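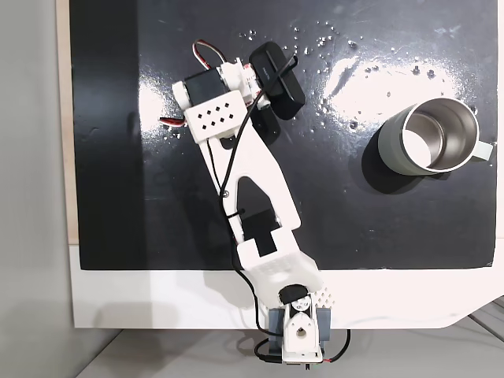

The test bench from overhead, with the printed arm, the steel mug and the white granules on the glossy board.

The engineer who runs gripper trials at Callby has a rule about new hardware, and the rule is that it has to meet the mug first. She has worked there since the company was a sublet with a kettle. She asked to be quoted by job title only, on the grounds that her mother reads everything and will want to know why a grown woman is paid to knock over cups.

Callby writes control software for small arms, the sort a school or a two-person workshop can print and bolt together over a few weekends. It doesn't make grippers. It does get sent a lot of them, along with controller boards, and somebody has to decide which ones the software will support. This summer the choice came down to two jaws, the Rulten and the Makori, and two controllers, one from Stondholm and one the company had been using for so long that it had lost its label.

"People think a comparison means you line things up and one wins," she says. "Mostly you find out what you forgot to hold constant. The first week we were comparing screws."

The screws, for the record, were different lengths. One jaw sat slightly crooked on its bracket and was blamed for a great deal before anyone took it off and looked.

Each pairing got 100 attempts at each task. The tasks are dull by design: approach the mug, close on the handle, lift, put it back down, let go. Letting go gave the most trouble. The Rulten jaw has a soft pad that she describes as "affectionate," and in 4 of its first 100 runs it set the mug down nicely and then took it along for the trip home.

"You watch the arm swing away and the mug goes with it, very calm, like that was the plan. The log says success. The log was written by an optimist."

The Makori jaw is harder and narrower and has no such feelings. It drops things promptly, sometimes before it has been asked. She preferred it for the handle and disliked it for anything round, and she has a page of notes on the subject that she read to me in full. I will spare you the part about fillet radii.

I asked about the surface. A shiny black board seems an unkind thing to put under a camera, and she agreed at once.

"Glare is the cheapest test equipment there is. We used to have a nice matte mat, and everything worked on it. Then a customer put the same arm on a kitchen counter under a ceiling light and it went after the reflection. It was very determined. It wanted that reflection more than it ever wanted a cup."

So the trials moved to gloss, and the granules were added as a second annoyance. They are small and pale, they scatter, and a vision system that has been told to look for objects tends to find a great many of them. With the old settings, the overhead view reported 281 objects on a board that had one mug on it. The number has since been taped to a monitor.

"Technically it was right," she says. "They are objects. I just didn't want to pick them up."

The fix was a size threshold, and it took an afternoon. Getting the granules out of the keyboard has taken longer. One got into a wrist joint in the second week and made a noise she can still imitate, and did, twice.

On controllers she is less entertained. The Stondholm board was quicker to respond and gave cleaner readings from the servos, which matters when the only sense of touch you have is how hard a motor is working. It also restarted itself whenever the elbow and the wrist moved sharply at the same moment. She spent three days suspecting the firmware. The culprit was a power lead that was a little too thin for the job, and she had made it herself.

"I wrote a fairly stern email to Stondholm. Then I wrote another one."

Wiring comes up a lot in her conversation. The cable on a small arm is a moving part whether you planned it that way or not, and it has opinions about how far the wrist should turn. Hers runs down the long link under a couple of ties, and she can tell you what happens if you put the upper one in the wrong place: the arm reaches, the slack runs out, and the gripper stops short with great confidence. Over 2000 runs into the summer, she says, she would put more faith in a well-placed tie than in most calibration routines. I asked whether that would go in the report. It is already in the report. It has its own heading.

So which one is Callby going to support? Both jaws, as it happens, with different default closing speeds, and a warning next to the Rulten about releasing slowly and backing straight off before any turn. The Stondholm board will be the recommended controller once the notes on power leads have been rewritten by someone who is not still embarrassed. The unlabeled one stays on for older builds. She tried to find out who made it and got as far as a web shop that now sells garden lighting.

I wondered if she worried about drawing conclusions from one mug. She does. There is a plan for August involving a paper cup, a sponge and a jar with a lid, and she is dreading the paper cup. A steel mug forgives a tight grip, and a paper one folds up and stays folded.

"We'll go through a sleeve of those before lunch," she says. "I've ordered two."

Before I left she let me run an attempt with the Makori jaw fitted. You press one key and stand back. The arm went over, closed on the handle, thought about it, lifted, and put the mug down a finger's width from where it had started. I said it looked pretty good to me.

"It's a finger's width off," she said, and wrote that down.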